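How Heat Gets Out of a Hot Drink
================================

By Mirjam Ortner. Diagrams checked by Urs Bühler.

Heat is energy that moves from a warmer thing to a cooler thing. It always moves in that direction when the two are left alone. A cup of hot chocolate in a cool kitchen is warmer than the air, the bench and the spoon, so energy leaves the cup until everything is at the same temperature. Scientists call this final state **thermal equilibrium**.

Temperature and heat are different quantities. Temperature tells you how fast the tiny particles in a material are moving, on average. Heat is the energy passed along when fast particles bump slower ones. A bathtub of warm water holds far more energy than a cup of hot water, even though the cup has the higher temperature.

A drink loses energy in four ways, and all four happen at once.

## 1. Conduction

Conduction is the passing of energy by touch. Particles of hot liquid strike the inner wall of the mug. The wall's particles begin to jiggle faster and pass the motion outward, layer by layer, until it reaches the outside surface, the handle and whatever the mug is resting on.

Materials do this at different speeds. Metals conduct quickly. Glazed pottery conducts slowly, and cork and wool slower still. A material that conducts slowly is called an **insulator**. Still air is a very good insulator, and for that reason a woollen jumper, full of small pockets of air, keeps you warm in winter.

A mug handle works partly by shape. Energy has to enter it through the two small places where it joins the wall, then travel along its length. Air touches the handle on nearly every side and carries energy away as it goes. The handle therefore stays cooler than the wall.
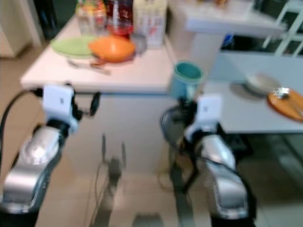 *Heat and Cold for Young Readers – Issue 16, page 5*

## 2. Convection

Convection is the carrying of energy by a moving liquid or gas. Air next to a hot mug warms up, spreads out a little and becomes less dense than the air further away. Cooler air slides in underneath and pushes it upward. The new air is warmed in turn, and a slow current forms.

The same thing happens inside the mug. Liquid at the surface and along the walls cools first, becomes denser and sinks. Warmer liquid rises from the middle to replace it. If you put one drop of food colouring into a clear glass of warm water and leave it alone, you may see the colour drawn into thin, curling threads.

Blowing on a drink is called **forced convection**. Your breath is warm, but it is cooler than the drink, and it sweeps away the layer of hot, damp air above the surface.

## 3. Radiation

Every object gives out energy as invisible waves, mostly of a kind called **infrared**. Hotter objects give out more. These waves need no air to travel through. Energy from the Sun crosses empty space in the same general way.

You can sense infrared by holding your palm beside a hot mug without touching it. Part of the warmth you notice comes from radiation and part from the warmed air. Thick metal foil wrapped around a dish reflects infrared back inward and also gives out very little of its own.

Colour is less important here than most people expect. A white mug and a dark mug with the same glaze give out nearly equal amounts of infrared, although they look quite different in visible light.

## 4. Evaporation

Some particles at the surface of a liquid move fast enough to escape into the air as vapour. The fastest ones leave first. The particles left behind are slower on average, so the liquid is cooler. Sweat cools your skin in exactly this way.

In an open mug of very hot liquid, evaporation usually removes more energy than any of the other three. A lid blocks it. The white mist you see above a hot drink is made of small droplets of water, formed when vapour meets cooler air. Water vapour itself is invisible.

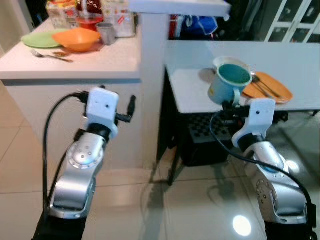
Evaporation also depends on how much surface is open to the air. A wide, shallow bowl of soup cools sooner than the same amount of soup in a tall, narrow cup. Humidity has an effect as well. On a muggy day the air already holds a lot of water vapour, some of which returns to the liquid, and cooling is slower.

## Try it: lid or no lid

Ask an adult to help with the warm water. Use hot tap water only, never boiling water.

**You need:** two identical mugs, a saucer, a kitchen thermometer, a clock, a pencil and paper.

1. Fill both mugs to the same height.
2. Measure and write down the temperature of each.
3. Cover one mug with the saucer.
4. Measure both again after 16 minutes. Put the saucer back straight after measuring.
5. Repeat until the water in both mugs is close to room temperature.

Draw a graph with time along the bottom and temperature up the side. Both lines should be steep at first and then flatten. The bigger the gap between the water and the room, the faster the energy leaves.

## Words to know

**Density** – how much matter is packed into a given space.

**Insulator** – a material that conducts heat slowly.

**Vapour** – a substance in the form of a gas, at a temperature where it can also be a liquid.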